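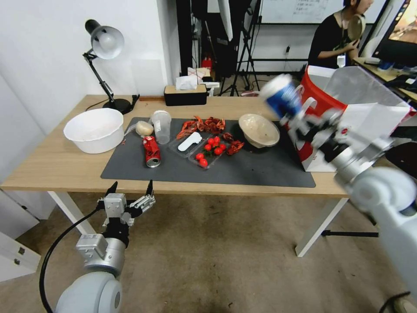 Hi all at Millel,

Second report on the Punmont morning program grant. You asked for fewer tables this time, so I've kept it to what I'd tell you over a coffee. The budget sheet is coming separately.

The big news is that we have a presenter! Magdalini Lambrakis signed on in May and she's been on air from 6 am every weekday since. She came to us from the drive shift at Rulley, where she did a lot of council and courts reporting, and you can hear it. She asks the second question. I'd been filling in on breakfast myself up to then (sorry to anyone who was listening) and it's a relief to be back on the producing side, even with the alarm going off at the same horrible hour.

We've settled on a running order after mucking around with it for weeks. Local news at the top of the hour, then the long interview, then roads and weather, then what we're calling the Fragkou segment, which is the regional politics slot we share with the Fragkou newsroom. They supply a reporter down the line, we supply the studio and the editing. It was meant to be twice a week under the original plan and it's now daily, mostly on their enthusiasm. I've told them I can't promise daily over summer when half of us are on leave.

We've put 84 episodes to air in this reporting period. Three of those were outside broadcasts, two from the showground and one from the steps of the council chambers on budget night. The council one was the best radio we've made, I reckon, even though the line dropped out twice and Magdalini had to talk about the car park for a good while. The showground ones were fine. I'd programmed too much music in the first one and fixed it for the second.

On audience, the podcast version now has 1,165 subscribers. Our target in the agreement was up to 3,000 by the end of the grant, so we're well short of halfway and I don't want to dress that up. Part of it is that we were slow getting episodes online. For the first stretch they were going up after lunch, by which time the news in them was stale. They're now up by 9 am. Subscriptions have been moving faster since that change, but I'd like another quarter of numbers before I call it a trend.

The digital side is where I'd like a bit of flexibility from you. The agreement has money set aside for a redesigned website. I don't think we need one yet. What we do need is someone for two mornings a week to cut clips and write the email newsletter, which at the moment Magdalini and I do between us after the show, badly, with our brains half gone. Could we move the website line across to casual wages? Happy to put that in a proper variation request if you can send me the form - the one on your site is for the old round.

A couple of smaller things. The complaints log has four entries, all answered, and one of them led to an on-air correction (we got a ward boundary wrong). The new phone system is in and callers can finally hear the program while they're on hold. The second studio mic is still on back order, so guests are sharing, and we're leaning on phone interviews more than I'd like.

Next up is candidate interviews ahead of the local elections. Everyone standing gets the same length of time and the same opening question, and we're drawing the order out of a hat. I'll send you the schedule once the nominations close.

Give me a ring if you want to talk through the wages thing. Any time after 10 am is good.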